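Fovov 生活互助 › 玩具与收藏 › 积木

问题:收了一大箱二手散装积木,怎么洗、怎么分、怎么存才不会疯?

提问于 2022年1月19日

在 Stostside 的旧货集市上一时冲动,抱回来一整箱散装积木,箱子是那种 70 升的带盖收纳箱,装得满满当当。卖的人说是家里孩子大了,清仓处理,问他里面有什么套装,他也说不清,只记得有城堡,有船,还有“一个什么车站”。说明书一本没有。

抱回家倒出来一部分看了看,非常开心,也非常头大。开心的是老零件真不少,有几块窗户和小拱门我小时候特别想要;头大的是:

表面有一层黏糊糊的灰,有的缝里还夹着毛发和饼干渣一样的东西;
白色和浅灰的有一部分发黄了,黄得还不均匀;
混进了别的牌子的仿制件,有的能拼上有的拼不上;
还有贴纸件、透明件、带轴的轮子、小人的头发和帽子,全搅在一起。

我家不大,没有专门的房间,能用的就是餐桌和一个阳台。晚饭前桌子必须腾出来。我的目标也不高:洗干净,分到能找得着的程度,最好能从里面认出一两个套装来复原。请问大家都是什么流程?先洗还是先分?能不能直接扔洗衣机?按颜色分还是按形状分?收纳用什么?

补充一:没有小孩在家,不用考虑误吞的问题,但有一只猫,猫对小轮子很感兴趣。
补充二:预算有限,不想一上来就买整面墙的抽屉柜。

回答一(被采纳)

恭喜恭喜!散装老积木是最好玩的东西,比拆新套装还上瘾,因为你永远不知道下一把抓出来的是什么。我前前后后整理过好几箱,踩的坑够写一本小册子了,下面按我自己现在的顺序说,你挑着用。

先粗挑,再洗,洗完晾干再细分。很多人上来就洗,我第一次也是,结果把贴纸件泡花了,一张特别漂亮的船帆(布的!)也被搅成了一团。所以洗之前一定先过一遍手,把下面这些单独拎出来:

带贴纸的和印刷的。贴纸一泡就起边,印刷件一般不怕水,但怕用力刷。分不清是贴纸还是印刷,就斜着对着灯看,边缘有一圈台阶的是贴纸。
布件、线绳、橡胶轮胎、橡皮筋。轮胎从轮毂上取下来再洗,不然里面永远是湿的。
电池盒、马达、带灯的件。这些一律不下水,用棉签蘸一点酒精擦触点就行。
透明件。透明件最容易被别的零件蹭花,一块前挡风玻璃跟一堆砖头一起搅,出来就成毛玻璃了。单独一小盆,手指轻轻搓。
小人。头发、帽子、手里拿的小东西全拆下来,身体和腿不用拆,手也别拔,老件的手腕很脆。

粗挑的时候顺手把垃圾也挑了。我在旧箱子里捡出过纽扣、蜡笔头、半截拉链,还有一枚外国硬币,到现在也没查出来是哪国的,哈哈。

然后是洗。我用的是最土的办法:大盆,手摸着不烫的温水,几滴洗洁精,泡一会儿,用手来回搅。水别用热的,这类塑料受热会变形,变形之后咬合就松了,救不回来。特别脏的地方用软毛牙刷,凸点之间的缝顺着一个方向刷。黏的那层多半是油加灰,第一盆水倒掉时颜色会很吓人,别慌,换到第二盆就清爽多了。粘着口香糖或者胶带残胶的,我会放进密封袋丢冰箱冷冻室冻硬了再抠,比拿刀刮安全得多。

洗衣机这件事,能用,但我不太推荐。要用就装进拉链密实的洗衣袋,挑最柔和的一档,冷水,不甩干,袋子里别塞满。老零件在里面撞来撞去,边角会发毛,光面会变哑。如果是一大堆普通砖头又实在没耐心,可以。好看的、稀罕的还是用手洗吧!洗碗机就不要想了,温度不好控制,而且小件会掉到底下的缝里去。

晾干比洗更要命。砖头背面是空的,水就藏在里面,表面摸着干了,一收进盒子,过几天打开一股味儿。我的做法是先装进洗菜的沥水篮里使劲颠,颠完倒在旧毛巾上,把毛巾四个角提起来来回滚,像摇元宵那样。接着摊开在晾衣架上铺的纱网里,空心朝下,放阳台阴凉通风的地方。有小风扇就对着吹一晚上。千万别用吹风机热风,别放暖气上,也别直接晒大太阳,晒久了又要发黄。

发黄的问题。网上流行用双氧水加阳光来漂白,我试过,确实有用,效果好的时候简直像变魔术!但有几点得说清楚。浓度低的就够了,戴手套,护好眼睛,用敞口的盆,不要密封;零件会浮起来,要压一个透明的盘子在上面,不然露出水面的部分和泡着的部分颜色不一样,会出现一条分界线。中间时不时去翻一翻,看着差不多就捞出来冲干净。泡过头会发白发粉,有人说也会变脆,我自己有几块浅灰的泡过之后确实感觉咬合没以前好。所以我后来只处理拼在外面的大面积白墙,藏在里面的黄砖头就让它黄着。老东西有点老样子,我觉得也挺美的。你要做的话可以等到七月前后,天气好,太阳足,几个小时就能看出变化,冬天就慢得多。

接下来是我最喜欢的部分:分!

颜色还是形状,这个话题在哪儿都能吵起来。我的结论很明确,大分类按形状,只有做复原套装的时候才临时按颜色。道理你自己试一次就懂了:一盒全是红的,你要在里面找一块红色的小斜坡,眼睛会瞎掉,因为全是红的,什么都融在一起。反过来一盒全是小斜坡,什么颜色都有,要红的一眼就跳出来了。

不过在细分形状之前,我会先把同色系的捞到浅口的盘子里看一遍,这一步纯粹是为了认颜色。老积木的颜色比你想的多得多,光是绿色就有好几种,深的浅的,箱子里昏昏暗暗根本分不清,要铺在白桌面上,光打匀了才看得出来。绿色的零件放在绿色的盘里尤其考验眼力,鲜绿的底上,深绿的砖靠轮廓和凸点上那一圈反光才认得准: 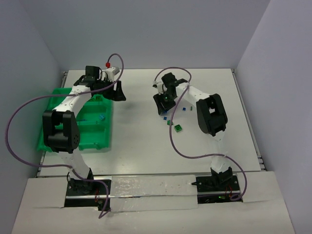
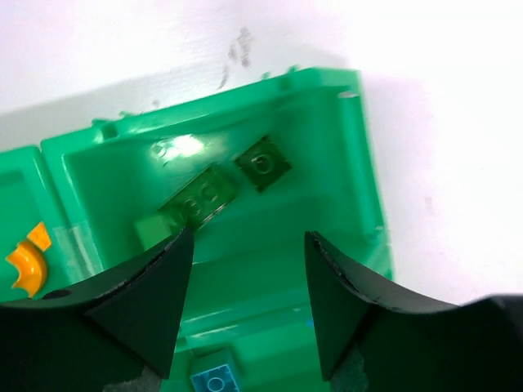

颜色认完就可以放心混在一起按形状走了。我的粗分就这么几堆:普通砖、薄板、光面板、斜坡和弧面、圆的、轮子和轴、门窗、植物和动物、小人及配件、认不出来的。“认不出来的”这一堆一定要有,而且要允许它很大。刚开始不要逼自己每一块都叫得出名字,拿在手里犹豫超过一口气的工夫,就丢进去,往下走。等你全部分完回头再看这一堆,会发现有一半突然就认得了,特别有成就感。

每一堆攒多了再往下拆。比如砖这一堆,我会把只有一个凸点的和两个凸点排成一条的先分走,这两种又小又多,老往下沉,占着底不出来。拆到什么程度为止呢?我自己的标准是,把手伸进去搅两下就能找到想要的,就不用再拆了。拆太细,收回去的时候你会恨自己。

桌子晚饭前要腾出来,那就用“盘子制”。别直接在桌面上堆,所有东西都在浅盘、烤盘、饼干盒盖里,到点了一摞端走,第二天端出来接着干。盘子边沿高一点点就好,太高了手腕架着累,光也进不去。垫一块薄毛巾在底下,声音会小很多,不然哗啦哗啦的,家里人真的会有意见。每次从大箱子里舀出来一饭碗,分完再舀下一碗,不要贪多。我一开始总是倒一座山出来,看着爽,分到后面腰疼心也累,剩下的又得扫回去,等于白搅。

仿制件怎么挑:凸点上有没有字标是最快的,大牌的凸点上一般都有小字,对着光转一转就看见了。没有字的先放一边,也不用急着扔,拿一块正品试一试咬合,松紧合适的留着垫在底座里面、山体里面,完全没问题。太紧的一定要剔出来,会把好砖撑裂。太松的我攒一袋拿去当花盆底下的垫层了,排水还挺好。

认套装,这个是寻宝!别从普通砖开始,从“怪件”开始。印刷件、特殊颜色的门、大块的船底、小人身上的图案,这些往往只在很少几个套装里出现过。零件背面或者内侧通常有很小的模具号,拿手机放大拍下来去查。我现在用 Stuvum 记清单,界面有点土,但是可以把“疑似套装”建成一个个单子,找到一块勾一块,看着进度一点点往前走,晚上睡觉都在想还差哪个小旗子。你说卖家记得有城堡、船和车站,这已经是非常好的线索了,先把船底和大拱门翻出来!

差几个件别着急买全。先拼,缺的用别的颜色顶着,拼完才知道真正缺什么。我有一座城堡的后墙到现在还是用蓝砖顶着的,摆在架子上朝着墙,挺好。

收纳。你说不想买整面墙,太对了,一开始千万别买。分类方案至少会推翻一次,柜子买早了格子大小全不对。先用密封袋和鞋盒,袋子上用记号笔写字,写大一点。砖类这种量大的放鞋盒,小件放带盖的小格子盒。等你的分类稳定下来,再看哪几类用得最勤,给那几类买抽屉。我用的是一个 Hofstetter 的小抽屉柜,二手的,抽屉能整个抽出来端到桌上,这一点太重要了,不能抽出来的柜子你得站在柜子跟前翻。选的时候还要看抽屉里面的角是圆的还是直的,圆角的好抓,直角的总有一块小圆片贴在角落里抠不出来。

标签别写字,直接用透明胶把一块实物贴在抽屉面上。家里人帮忙收的时候一看就知道往哪儿放,不用来问你什么叫“反向弧面”。

猫的问题我有发言权。轮子、轴、小人的头这几样要放带盖的,搭扣的那种。其他的它们兴趣有限,踩过去了事。分拣的时候在旁边放个空纸箱,它进去了你就清净了。

还有,慢慢来!我整理最大那箱的时候就当听广播的手工活,每天吃完饭弄一会儿,不知不觉就见底了。见底那天居然有点舍不得,又去集市转了一圈。

评论

提问者:太详细了!!已经开始粗挑了,真的捡出来一个船底,黑红的那种,激动得在厨房喊了一声。另外“认不出来的”那一堆已经是最大的一堆了,这正常吗?

回答者:太正常了,我的那堆有自己的专属脸盆。船底翻过来看看里面有没有配重块,有的话洗的时候注意,里面容易存水。

路过:毛巾那招刚试了,好用,就是要把毛巾抓紧,我散了一地。

回答二

补充一点不一样的意见。楼上说大分类按形状,我同意,但是如果你主要想复原套装,我建议你先全部按颜色分,复原完了再改按形状。我就是这么干的,因为一个套装的主色一般就那么两三种,城堡大部分是灰的黑的,先把灰的黑的集中起来,范围一下子小了很多。缺点是中间要多倒腾一遍,比较费时间,优点是复原那段时间特别顺。我的一箱就这样拼出来三个半(半个是消防车,找不到梯子,气死)。

关于量大的情况,可以称重。我数了一次 500 块普通砖称了一下,以后就拿厨房秤估数,做单子的时候写个大概,不用真的一块块点。当然前提是里面都是差不多大小的,混着大底板就不准了。

洗的话我会加一点小苏打,味道去得干净。泡的时候盆底垫一个沥水篮,泡完直接提起来,小件不会顺着下水口跑掉。下水口记得堵上!我有一个骑士的剑就是这么没的。

抽屉柜楼上说的对,别买早了。我买早了,现在里面装的是螺丝。

评论

提问者:所以折中一下,灰的黑的先单独捞出来找城堡,其余的按形状分?

回答二作者:可以的,我觉得挺好。底板也先拿出来吧,占地方,竖着插在文件架里就行。

回答三

直接洗衣袋扔洗衣机,冷水,5 分钟短程,出来摊开晾。我洗过好多次了没什么问题,边角发毛我是看不出来。黄的不用管。分类就分大的和小的,孩子拼的时候自己会找。

哦没看到你说家里没有小孩。那你随意,反正我觉得分太细就不想玩了,一堆里翻翻找找也是乐趣。

评论

路过:洗衣机我也这么洗,但是一定检查袋子的拉链头,有一次中途开了,滤网里掏了一晚上小圆片。

提问者:普通砖打算分一小批试试洗衣机,好看的手洗。第一盆水已经倒掉了,颜色果然很吓人。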